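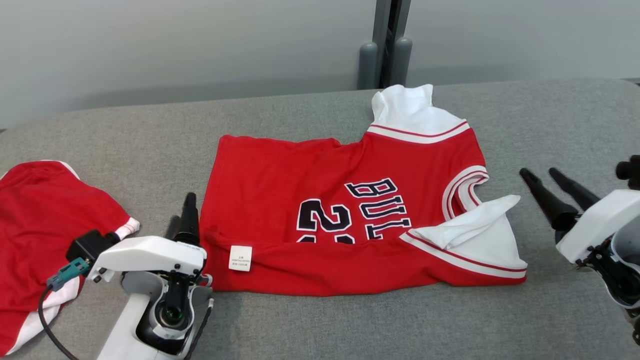

# The Jurnitz Good Practice Pack for two-armed cloth handling, reviewed after a September of using it

I have been meaning to write this up properly, partly for Cadi Probert, who asked me what I thought of the pack and got a very rambling answer over a cup of tea, and partly for anyone else who runs a small folding set-up and is wondering whether to spend money on what is, when it comes down to it, a ring binder, a set of wall cards and a box of coloured tags.

I'll say straight away that I like it very much. I didn't expect to! I've been sent a good many "best practice" documents over the years and most of them were plainly written by somebody who had never had a sleeve go round a wrist camera. The Jurnitz people clearly have. There is a whole page on loose hems and another on cables, and I found myself nodding along to both like a dog on a parcel shelf.

## What you get

The binder has 48 pages, printed on one side only so you can scribble on the backs (I have, extensively). It is split into 5 sections: the work area, the arms, the garments, the people, and the log. Then there are 12 wall cards, which are laminated and a good size to read from a few steps away, and the box of tags, which hang on things to show whether they have been checked.

There's also a small booklet on how the pack sits alongside the formal safety standards. It is careful to say that it doesn't replace your own risk assessment or anything your arm's maker tells you, and I was glad to see that put on the first page in large type. If you are after a certificate to frame, this won't give you one. It is a book of habits, and it wants you to do the dull part yourself.

## Our set-up, so you can judge whether mine is like yours

We work with two white arms over a padded grey surface, each with a black two-fingered gripper. The garments are whatever people bring in, and that means a great deal of sportswear: basketball tops, football shirts, the odd netball dress. Shiny, slithery stuff for the most part, with big letters across the back and contrasting bands round the armholes and hem. Anyone who has tried to get a Bulls jersey to lie flat with two fingers on each hand will know what I mean when I say that a tea towel is no preparation at all.

Before the pack, our rules were a mixture of things I'd written on the whiteboard and things everybody simply knew, until a new person arrived and didn't know them. It had been working, more or less. I wouldn't have wanted to explain it to an inspector.

## The work area section

Very good, and the one I'd show a doubter first. It begins with marking out where hands may and may not go while the arms have power, and it gives you a simple way to do it: move each arm slowly to the limit of where the task can take it, mark the surface or the floor beneath, then add a margin. We'd always drawn our line from the maker's reach figure, and that gave us a huge zone that people ignored because it covered the kettle. The pack's method still starts from full reach for the outer boundary, quite rightly, but it has you put physical stops and software limits in place before you dare draw anything smaller. It took us most of an afternoon and I think it was well spent.

The card for this section reads:

> **Before power:** surface clear of tools. Next garment inside the marked area or off the surface altogether. Stop button within reach of the person running the task, and tested.

I grumbled about the second sentence for a good week. We had a habit of piling the next few items up to one side to save walking, and the pack is quite stern about waiting garments under or behind an arm, where a strap or a neck hole can catch as the arm swings back. It allows them if they lie inside an area the arm is programmed to know about, and otherwise asks you to put them in a tub. I have now bought a tub.

## The arms section

A bit uneven, this one. The pages on cables are superb. They ask you to look at every run of cable with the arm at rest, then at full stretch, then with the wrist turned as far as it goes, and to ask each time whether a loop of cloth could hook over it. They also want a look at any connector on the side of the gripper module, with a gentle push to make sure it's seated. I've added a line of my own about wiping the wrist camera lens, which the pack mentions only in passing and which I would do at the start of every session without fail. Polyester fluff is a menace.

The pages on grip force are thinner. There's a table of starting values by type of cloth (cotton, fleece, mesh and so on) but it doesn't say which gripper it was worked out on, and I don't think anyone should copy numbers from a table like that without trying them on a rag first. To be fair, the text does say "try on a rag first". I'd just have printed it larger.

I'd also have liked more on two arms working close together. One card deals with it, telling you to decide which arm gives way and to write that down, and it's sound advice, but there is plenty more to be said about handing cloth across the middle. Durkia's older guide is better on this point, if you can find a copy, though it's a dry old read.

## The garments section

My favourite! Somebody has thought hard about clothes. The pack sorts them by what they do to a gripper, so you have things that slide, things that stretch, things that catch and things that hide. That last group covers anything with a second layer or a lining that can turn itself out, and the advice is to settle which layer you are holding before you lift. You pinch, raise it a finger's width, stop, and look at the camera view. If two edges have come up and you wanted one, you put it down again.

We'd been going wrong on just this with trimmed vests. The white bands are so bright against the red that our software was very fond of them, and would cheerfully go for a folded-over flap of trim as though it were the true hem. The pack suggests keeping a small list of false edges for each type of garment, with a note on what the real one looks like: which band has the stripe, where the care label sits, which way the lettering runs. Care labels turn out to be jolly useful for this, being small and pale and usually in the same place from one shirt to the next of the same make.

There is a rule about printing, too. Large numbers and letters shouldn't be gripped across if a plain patch is available, and shouldn't be creased hard for the sake of a neater fold. I've no strong feelings about it on our own rags, but if you are handling somebody's treasured top I think it's only polite.

And a sensible limit: if a garment has been attempted and is more twisted than when you started, the arms go back to rest and a person straightens it by hand, with motion stopped. It sounds obvious. I have stood and watched a sleeve get worse for a whole pot of tea's worth of time, hoping.

## The people section

Short and kind. It covers who may run the arms alone, who may run them with company, and how to hand over between the two. The bit I'd underline is the spoken call before motion. You say what is about to move ("left arm, coming in") and wait for an answer. We felt very silly doing it and now do it without thinking, and Cadi caught me saying "right arm, going up" while reaching for a biscuit tin.

The advice on hair, lanyards and long sleeves is what you would expect. Jewellery too. There's nothing at all about children or visitors, which seems an odd gap, as anywhere with a folding robot is going to have people wanting to come and see it. The Rutherford leaflet has a decent paragraph on visitors and I've simply tucked it in at the back of the binder.

## The log, and the tags

The log sheets want a line for each session and a line for each stop, with the reason. I've filled in enough of them now to say they are quick, taking around 2 minutes at the end of a session once you know your way down the page. The column headed "What we changed" is the valuable one. We found we'd written "moved tub" there three times, and so the tub now has tape under it.

The tags I can take or leave. They're green for checked and yellow for waiting, on loops of thin cord, and I cannot for the life of me see why a pack that spends a page warning you about loops should supply a boxful of them. We keep ours on the stop button stand and the cupboard, well away from the arms. Stickers would have done.

## Compared with the Fallo cards

A few people have asked. The Fallo set is cheaper and prettier, and if you only want something on the wall then it's perfectly nice. It was written for box and parcel work, though, with a page or so on soft goods, and you can tell. Cloth doesn't stay where it was put. Jurnitz starts from that, and everything in the binder is better for it.

## Grumbles, gathered up

- The binder rings are stiff and one of mine no longer meets in the middle.
- No index. I've made one on the back of page 3.
- The grip table needs to name its gripper.
- Wall card 7 and page 31 disagree on whether the arms should be parked before or after the garment is taken away. We go by the page, which says parked first.
- Tags on string, as above.

## Would I buy it again?

Yes, and I'd buy a second set of cards for the other end of the room. Anyone just starting with two arms and a heap of washing should get it early, before the whiteboard habits set in. If you've a grown-up safety system already then you may only want the garments section, and I'm told Jurnitz will sell you that on its own if you write and ask nicely.

Cadi, your copy is on the shelf by the door. Please don't lend it out until I've finished the index.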